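Olance procura pessoas para montar caixas de snacks (part-time, outubro)

Mesa branca, caixa de cartão aberta, bolachas e doces para arrumar. É isto o trabalho, com mais ou menos pressa conforme o dia.
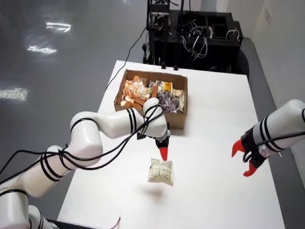 O que se faz

Encher caixas de cartão com snacks embalados. Bolachas em saco transparente, rebuçados embrulhados, pacotinhos pequenos, embalagens que vão de pé. Cada caixa leva uma lista. Segue-se a lista, fecha-se, etiqueta, próxima.

São 1.888 caixas para entregar este mês, quase todas para a Vimia (ofertas a clientes deles) e o resto para as lojas Gustus. As da Gustus levam papel de seda por cima, as da Vimia não. Por favor não trocar, já aconteceu no ano passado e tivemos de reabrir tudo.

Também faz parte:
- abrir os fardos que chegam do armazém e separar por tipo
- ver prazos de validade, pacote a pacote
- pôr de lado tudo o que venha rasgado ou aberto (vai para a caixa das quebras, não para o lixo)
- sacos moles por cima, coisas pesadas em baixo
- deixar a mesa limpa no fim do turno, migalhas incluidas

Quem procuramos

17 pessoas. Não é preciso experiência. Quem já trabalhou em embalamento, pastelaria, supermercado ou arquivo apanha o jeito numa manhã, os outros em duas.

Precisamos de gente que aguente estar de pé e que leia português sem dificuldade, as listas são em português e as etiquetas têm letra pequena. Unhas curtas, cabelo apanhado, sem anéis nem pulseiras. Damos luvas e bata.

Alergias a frutos secos, leite ou glúten: digam logo na candidatura, antes de vir. Há pacotes que chegam abertos e não conseguimos garantir nada.

Maiores de 18. Estudantes sim, desde que consigam fazer pelo menos dois turnos por semana.

Horários

Manhã das 8h às 12h30, tarde das 13h30 às 18h. Pode-se escolher um e ficar só com esse. Trocas entre colegas tudo bem, mas avisar na véspera. Intervalo de 15 minutos a meio, pago.

Quanto se paga

600 euros brutos pelo mês, turno fixo, mais subsídio de refeição e passe. Quem fizer menos turnos recebe em proporção. Contrato a termo, feito antes do primeiro dia. Pagamento por transferência no fim de outubro, recibo por e-mail.

Quem vier até ao fim leva uma caixa para casa, à escolha.

Onde

Armazém Ondrejka, porta 2, pelo pátio das traseiras. A porta da frente é do escritório e não abre para fora do horário deles. Há paragem de autocarro do outro lado da rua, estacionamento pouco. Bicicletas podem ficar dentro do pátio.

Cacifos há, cadeado cada um traz o seu. Micro-ondas e frigorífico na copa. Comida fora da copa não, nem café em cima das mesas de embalar.

Como responder

E-mail para Sebastian Nedelcu, na Olance, com:
- nome e telefone
- turno preferido (manhã ou tarde)
- dias em que NÃO pode
- alergias
- tamanho da bata (S, M, L, XL)

CV não é obrigatório, duas linhas sobre o que já fez chegam. No assunto escrever "caixas outubro", senão perde-se no meio do resto.

Chamamos por ordem de chegada. Quem for chamado vem fazer uma hora de experiência, paga, e fica logo a saber se fica. Respondemos a todos, mas pode demorar uns dias, estamos com muita coisa ao mesmo tempo.

Telefonemas só depois das 16h, de manha ninguém atende.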